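Week 9: What does a folding policy know?
Reading: Gokari tooling notes, sections on logging and replay
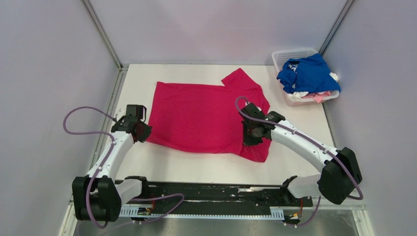

1. Perception

Segmenting a pink shirt on a white table is easy, so be careful what you credit to the model. Wrinkles and a sleeve pointing the wrong way are harder. Most pipelines still reduce the cloth to a mask plus a few keypoints, and a keypoint under a fold is a guess.

2. Planning

The Satov planner assumes the cloth stays put between grasps. It doesn't. Replanning after every contact helps, at a cost in cycle time that the slides tend to leave out.

3. Control

Two arms, one garment: position control on both sides will fight through the fabric. Ask for the force limits - if there are none, ask why.

4. Reported success

Minummont claims 33 good folds out of 100. Who judged "good"? Were resets by hand counted?

For the lab: replay 17 episodes from the Baláž set and label each failure as perception, planning or control. Expect to disagree with your partner.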